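Section 3: Hanging and adjusting the doors

Fit the doors after the carcass has been levelled and fixed to the wall. The Eltmont low cabinet uses concealed hinges throughout. You will need a Phillips No. 2 screwdriver and a helper for the wider doors.

1. Lay each door face down on a blanket and press the hinge cups into the pre-drilled holes. Drive both screws until snug.

2. Screw the mounting plates to the side walls with the arrow pointing to the front.

CAUTION: Do not use a power driver on the plates. The screws strip easily in veneered board.

3. Hold the door fully open, hook the top hinge arm over its plate, then the lower one. Tighten the rear screw on each. 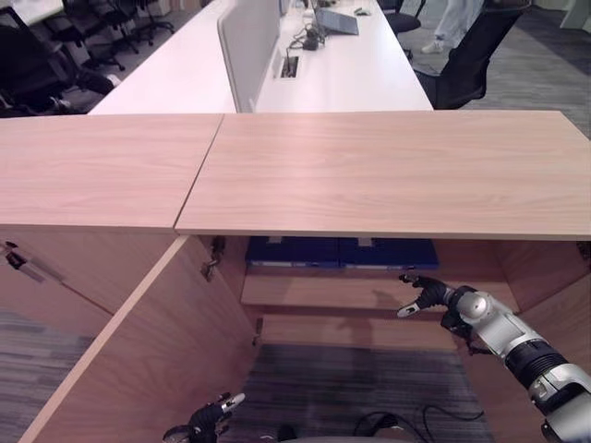

Nermina Kos: I found it easier to hook the bottom hinge first on the 600 mm doors, with a paperback under the door to take the weight. Worked fine on both of mine.

Either order is acceptable provided the door is supported until both rear screws are tight.

4. Close the door and check the gap. It should be 2 mm at the top and even down the hinge side.

5. To move the door sideways, turn the front screw. Half a turn at a time is plenty. For height, loosen the plate screws, slide the door up or down and retighten.

NOTE: If the gap is wider at one corner whatever you do, go back to Section 2 and check the carcass for square. Hinge adjustment will not correct a twisted cabinet.

6. Fit the shelf pins at matching heights and lower the shelf in at an angle.
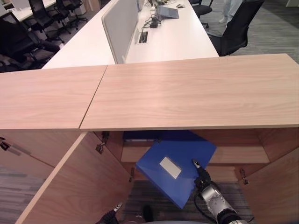
7. Stick a felt buffer to the inner corner of each door, top and bottom. Wipe the veneer with a dry cloth first or the adhesive won't hold.

Recheck all hinge screws after around 3 weeks of use. New timber products move a little as they settle to the humidity of the room, more so near a heater. Replacement hinges and plates are sold in pairs under the Amadi name.

Revised Oct 18, 2007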